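About us

Trostell is a small company which writes working rules for robot tables. Our customers are laboratories, colleges and workshops where arms pick up small things and put them in the correct place. They usually buy good machines and then have no written practice for using them. We help with the written part.

The company was started by Illia Onyshchenko, who before this wrote maintenance instructions for a packaging plant. He noticed that people did follow rules when the rule was short and was hanging near the machine. Our first set of rules had 52 pages and was read by very few. The present one, which we call Narico, has 42 rules, and each must fit on one card.

We test every rule at our own table before we send it to anybody. Sorting of small plastic parts is our usual exercise, and toy spiders are among our favorite parts for it. Their legs are thin and bent, so a careless approach shows itself quickly. The card for this says: open the fingers before going down, come from above, close slowly, and do not push the neighbor piece.
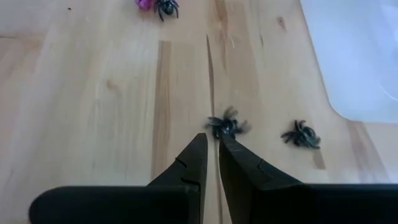
What we believe about good practice

A rule must be possible to check. "Be careful near the arm" is a wish, and we do not print it. "Both hands are outside the rail before the arm is enabled" can be checked by any person who stands in the room, also by a visitor.

We also ask that each kind of piece has its own bin, and that the bins are placed before the arms are started. Bins go in one row at the far side, inside the rail. If two arms share the table, their working areas are agreed in writing, and only one arm at a time may enter the middle.

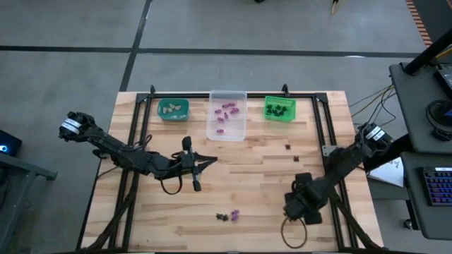

The written agreement is signed by the person who runs the session and is kept for one year. Some customers find this too strict in the beginning. We tell them that a signature takes less time than the discussion after two grippers have met.

Our rules do not replace the national safety standards or the manual of the manufacturer. When there is a difference between our card and the manual, the manual is right, and we ask you to write to us so we can correct the card.

How we keep the rules up to date

Narico is reviewed every April. Last year we received 352 remarks from users and answered all of them. Most were about bins and trays: how full they may be, whether pieces may lie on top of each other, and who takes back a piece which fell outside. 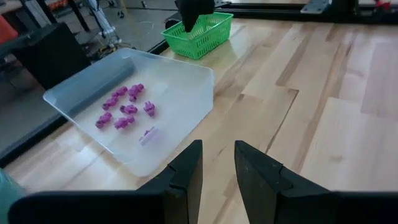 After these remarks we changed the card on filling. Now it says that pieces in a shallow tray lie in one layer, and that an operator stops both arms before reaching for anything on the table. We removed three older cards which said nearly the same thing with different words.

Training

We give a one-day course at our office in Horobets, and we can also come to you. So far 662 people have finished it. The morning is reading and questions, the afternoon is at the table. Groups are small, and every participant must stop the arms at least once with the emergency button, to know how it feels under the hand.

For schools we have a shorter course, Prundlow, with simpler cards and the same rule about hands and rail.

The next open course is on 22nd November. To get a place, or to ask for the cards, please use the contact form and tell us how many arms you have on one table.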